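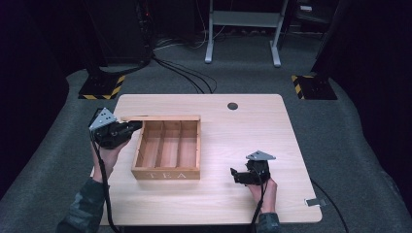
Home Stories Makers Shop Talk Contact

Khrystyna Kushnir has been living with wooden tea boxes for ten years now, and she'll happily talk about them until your own cup goes cold. "I like three long compartments," she told me, settling in. "Black, green, and then whatever my sister mails me from Trurkberg — there's always something!"

Pale wood is her favorite, with nothing on the front except the word TEA. "You don't need a picture of a teapot. You know what it's for."

And an empty one? She laughed. "Oh, I leave it open for a day before I fill it. Then I line the bags up front to back, and I never squeeze in that last one."

Comments

Forough Salehi: Mine holds buttons now, sorry Khrystyna!

Brendan Ní Bhriain: Does she keep loose leaf in there too?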